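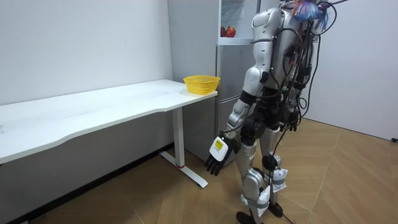
Silver humanoid robot by a white desk and a refrigerator.

Peltine Center Will Open Its New Ground Floor Food Hall in April

The Peltine Center, the well-known shopping address in the heart of Heltmont, is pleased to announce that its new food hall will welcome the first visitors in April. The hall takes the place of the former furniture department on the ground floor and can be entered directly from Drakos Street, without passing through the main lobby.

The project was prepared by the center together with Batby, the company which already manages the cafes on the upper level. Visitors will find a bakery, a fish counter, two cheese shops, a flower stand and a long table where it is possible to sit down and eat what was just bought. Seating is planned for about 100 guests. 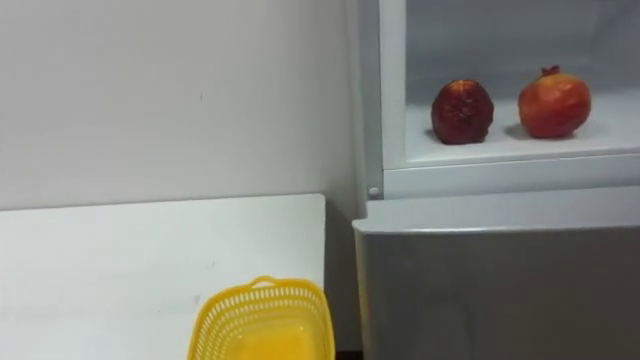
Fruit and vegetables will have the biggest part of the hall, on the side of the street windows. Growers from the villages near Heltmont will sell there under their own names, and all goods will be sold by weight and with very little packing. We kindly invite our customers to bring a bag or a basket from home. A plastic one with small openings in the walls and a short handle, like the yellow basket shown here, is very suitable for apples, onions and salad, and it can be washed easily in the evening. Paper bags will be also offered at the entrance for a small price.

"Our customers have asked us for many years for a place where they can do the daily shopping and also stay a little," said Filipa Macedo, director of the Peltine Center. "We already have beautiful fashion and shoe stores. What was missing was good bread, and I say this as a person who works in the building every day."

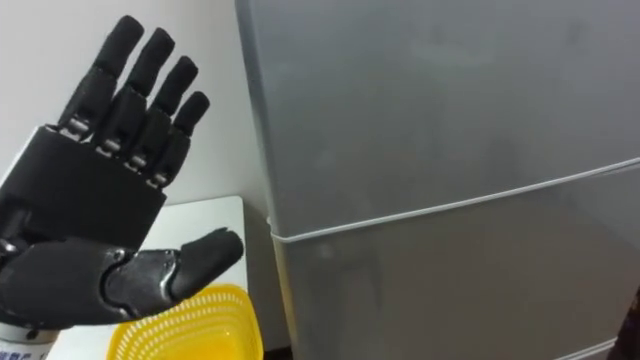 Peltine Center News, Issue 100

The parking garage will stay open during all the opening hours of the hall. Customers who spend time in the food hall can park for 2 hours free of charge, if they show the parking ticket at any counter. The elevator from the garage has been renewed and now stops also at the Drakos Street level.

For the opening weekend, Batby has prepared 1,000 tasting vouchers, which will be given out at the information desk until they are finished. On Sunday there will be live music from 11 a.m. and a bread baking hour for children, for which no registration is needed.

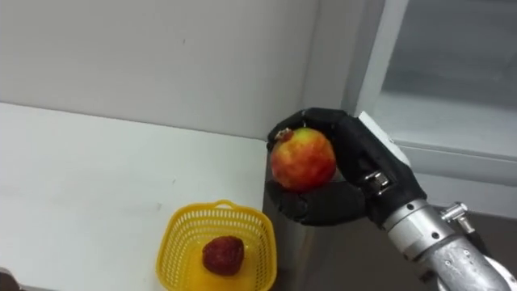
HELTMONT, April

"We have chosen every stand with patience," said Afonso Cardoso, who leads the food hall project for Batby. "Some sellers had never been in a shopping center before, and we visited them several times before they said yes."

Three smaller stands are still available for rent. Interested sellers can ask for the conditions at the management office of the Peltine Center, on the second floor, on working days until 5 p.m. Members of the press who wish to visit the hall before the opening are asked to contact the same office.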